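Home | Guides | Shop Floor | Newsletter | Contact

How to set up a hand-held gripper shift without wearing people out

I run days at the Verbeke site in Bavville, and since August part of my job has been recording hand work so the robots can learn it. We call the program Saver. I was a packer for years before this, so I came in pretty grumpy about it! Here's how I set up a shift now, after plenty of bad ones.

Step 1. Sort out the people first. Tell everybody what the recordings are for and which tasks might move to a machine. My crew asked me that on day one and I mumbled. Don't mumble. Get the answer in writing from whoever signs the checks, then read it out loud before anyone picks up a tool.

Step 2. Pick the room and clear the counters.

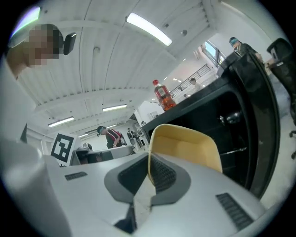

Drinks are my pet peeve, and I say so at every start of shift. A knocked bottle can cost you a whole afternoon (ask me about the coffee in Pristevville). Walk the counters before you record and move things like that red-capped bottle on the black counter, then check that your marker board is standing up straight with the pattern showing. If folks are working in the same room, let them know a recording is about to start.

Step 3. Keep the turns short. We do 40 minutes on, then 19 off, and the 19 is real time off, no paperwork. People used to lifting boxes all day laughed at me over this. Then they tried holding their forearms out in front of them for a morning. Swap jobs too, so whoever was recording goes to labeling clips for a while.

Step 4. Fit the gear and look at the floor.
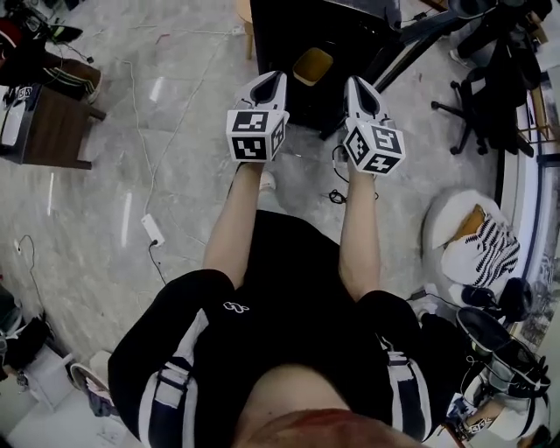

Straps are personal, so let each person adjust their own and don't rush them. Snug is fine, pinching isn't. Check the buckles on both shoulders, then have them hold both grippers out and look down. See the cable dangling under the right one? Clip that up before anyone starts walking, and do the same for anything lying across the floor, like that long white cable running to the power adapter. I budget 45 minutes for setup with a new person and I don't let anybody talk me down.

Step 5. Write down the gripes. We're at 2229 clips now, and the best changes came from people complaining on their breaks. My old packing crew knows when a motion is dumb, so I put their notes in with the clips.

Updated Oct 12, 2023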